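Search products, artists, titles
Search

Falleo: Tadley (180 gram vinyl LP with download)
Catalog number PRO 434
Format: 12 inch LP, 33 rpm, black vinyl
Label: Prodska
Pressing: 1,000 copies
Status: In stock, ships within 2 working days

Tadley is the second full-length record by Falleo, the country and folk duo of Albertina Salgado (vocals, acoustic guitar, autoharp) and Martim Morais (pedal steel, electric guitar, harmony vocals). It has ten songs and runs a little under 40 minutes. Eight are originals. The other two are traditional songs the duo has played live since before the first album.

The songs were written over one winter, mostly at Salgado's kitchen table, and recorded in March at Barros, the studio Morais has run with his brother for several years. The basic tracks went down live with both players in the same room and a rhythm section of upright bass and brushed drums. Vocals were kept from the live takes on seven of the ten songs. There are no keyboards on the record apart from a pump organ on "Feed Store Calendar."
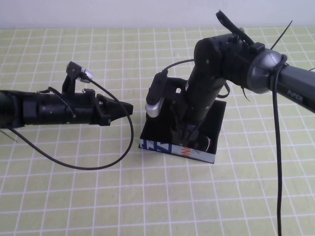 The first single was "Left the Porch Light," a mid-tempo song about a couple who run a motel and no longer speak to each other except over the front desk. It got the most radio play of anything Falleo has released, and a lot of people who order this record are ordering it for that song. The album version is longer than the single. It has a second steel solo and a last verse that was taken out for radio.

The rest of the album is slower. "Second Cutting" and "Wade County Line" are both waltzes. "Borrowed Truck" is the one fast song on side one and has Morais on lead vocal, his only lead here. Side two opens with "Tadley," the title song, which is six minutes long and starts with voice alone for the first two verses. If you know the duo from the first record, that song is the closest to what they did before.

Track list

Side A
1. Left the Porch Light
2. Second Cutting
3. Borrowed Truck
4. Feed Store Calendar
5. My Mother's Good Coat

Side B
1. Tadley
2. Wade County Line
3. The Cuckoo
4. What the River Kept
5. Bright Morning Stars

About this pressing

The LP was cut from the high resolution mixes and not from the CD master. The CD is a bit louder and was brought up mainly for car listening. The vinyl has more room in the low end, and the bass on "Wade County Line" is easier to follow. Side B is the longer side, so it was cut at a slightly lower level than side A. You may want to turn it up a little when you flip the record.

Each copy comes in a poly-lined inner sleeve inside a heavy card jacket with a matte finish. There is a printed insert with full lyrics, playing credits and tunings for the guitar parts. The download card is inside the jacket, behind the insert. It gives you the album as MP3 or FLAC. The code works once. If yours has already been used or will not go through, write to us with your order number and we will send a new one.

The first 100 orders placed through this page also get a seven-inch single with the radio edit of "Left the Porch Light" and a solo version of "The Cuckoo" that is not on the album. The single is not sold separately. When those are gone the note will come off this page, so if you can still read it, they are still available.

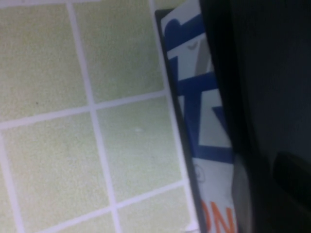
Martim Morais

I get asked about the steel on this record more than anything else, so I'm putting the answer where people can find it. It's a single-neck ten-string in E9, three pedals and four levers, through a small tube amp with the reverb at two or three. There is a volume pedal and nothing else in the chain. On "What the River Kept" I used a delay unit because Albertina wanted the notes to hang on past the end of the line, and that's the only song with an effect on it.

The electric guitar on "Borrowed Truck" has flatwound strings. On "Second Cutting" it's the same guitar with a capo at the third fret. The acoustic is Albertina's own, tuned down a whole step for most of side two. She sings lower than she did on the first album and the tuning is part of that. If you are playing along at home, tune down before you start looking for the chords. The insert lists which songs.

We tried "My Mother's Good Coat" with the full band four times and didn't like any of them. The version on the record is guitar and voice with the bass coming in on the last chorus. The bass player had gone out for coffee when we started the take and came back in time for the end.

Care and playback

Store the record upright and away from heat. New records can carry a static charge from the sleeve, so brush the surface before the first play. The record is not a picture disc or a colored pressing and does not need any special setting on your turntable. If your copy skips in the same place each time, check the tracking force first, then contact us. We replace faulty copies and pay return postage. We do not replace records for light sleeve wear or a soft corner.

Shipping and returns

LPs go out in stiff mailers with corner protection. The record is packed outside the jacket, in its inner sleeve, to keep the seams from splitting on the way. If you want it shipped inside the jacket, or want the shrink wrap left on, say so in the order notes. Unopened records can be returned within 30 days. We can combine shipping if you order the CD or the first album at the same time, and the cart will work that out for you.

Also available
Falleo: Tadley (CD in card wallet)
Falleo: Tadley (download only)
Falleo: Falleo (CD, second printing)
Tadley songbook, lyrics and chords, staple bound

Page updated 6 November 2019

Contact | Shipping | Returns | © Prodska. All rights reserved. | Back to top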